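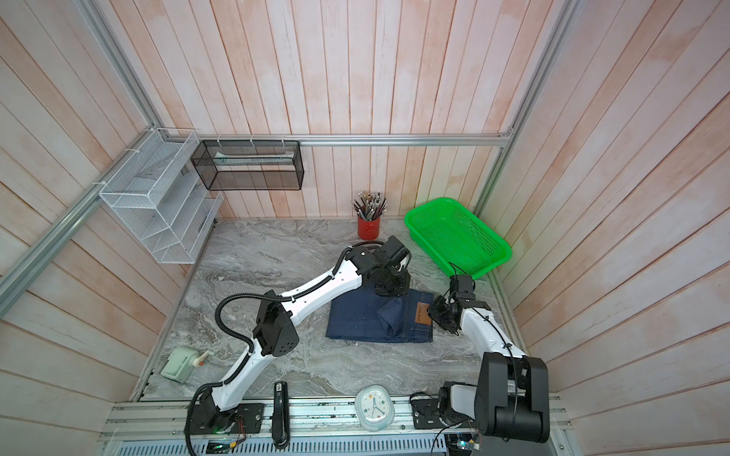
Pledon, September

Section 7. Washing dark denim in the Skutard front loader

Use these steps for dark blue jeans and other heavy cotton. Keep light items out of the drum for the first 2 washes, as new dye can run.

1. Empty the pockets. Close the zipper and the button.
2. Turn each pair inside out.
3. Load no more than 7 pairs. The drum should turn freely by hand.
4. Pour liquid soap into the left tray, up to the lower line.

Caution: Do not use bleach or powder with whitener on this cycle.

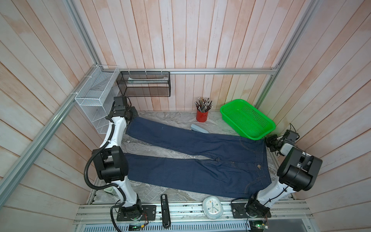
5. Turn the dial to 9 (Heavy, Cold) and press Start. The door locks until the cycle ends.
6. Take the jeans out right away and hang them by the waistband.

Note: Clean the lint filter after every 300 cycles – sooner if error F2 shows. For a new filter, write to Adi Nair at the Hidayat parts desk.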